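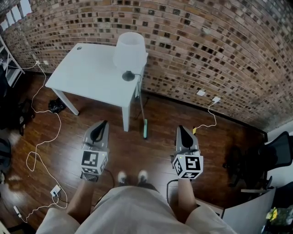
Why teach a robot by hand when you could write the motion out as code?

Because your hands already know the job. Try writing down every wrist angle you use to hang a towel on a hook and you'll be there until November. Do it with a gripper in your hand and it takes a few seconds, and every one of those seconds goes into the recording.

Week 4 handout: Teaching by showing
Notes by Marilou Magbanua

Last week we drove the arm by remote control with the Clukar sticks. Remember how slow everybody got? That is the price of remote control: you see the robot's limits right away, but you lose the feel of the thing you're moving. With hand-held grippers you get the feel back (wonderful!) and you lose the limits. Your elbow can go places the arm can't. So keep both methods in mind as you read the Liyanage chapter, and mark the spots where the author switches between them without saying so.

Some words we'll use from now on:

Demonstration: one full try at a task, start to finish.
Episode: the recording of one demonstration.
Pose: where the gripper is and which way it points.
Marker: a printed black-and-white square that a camera can find, used to work out a pose.

Keep your markers in view! A thumb over the corner of a square can spoil the pose for that stretch, and you won't feel a thing while it happens.

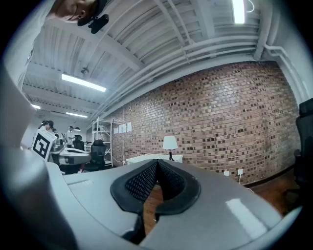 The other thing that makes a good episode is pace. Move the way you'd move if you were showing a friend, a bit slower than normal, with no long stops. If you fumble, keep going and recover. I love a good recovery, and so does the training, which needs to see how a hand gets out of trouble.

Jhun Marquez ran the folding task both ways for his Brudance project. He kept 102 of 128 hand-held episodes and 80 of the remote ones. Look at which ones he threw out before you look at the scores. Most were bad starts, with the gripper already moving when the recording began.

For next time: pick a two-handed task from home, write it as five or six steps, then mark the step you'd least like to do by remote control. Bring it on paper. We start at 8:30 and the Todby reader closes at noon.

Filed under: Course Notes, Robot Learning, Handouts
816 views | 3 comments
Questions? Use the course contact form | © Marilou Magbanua | Back to top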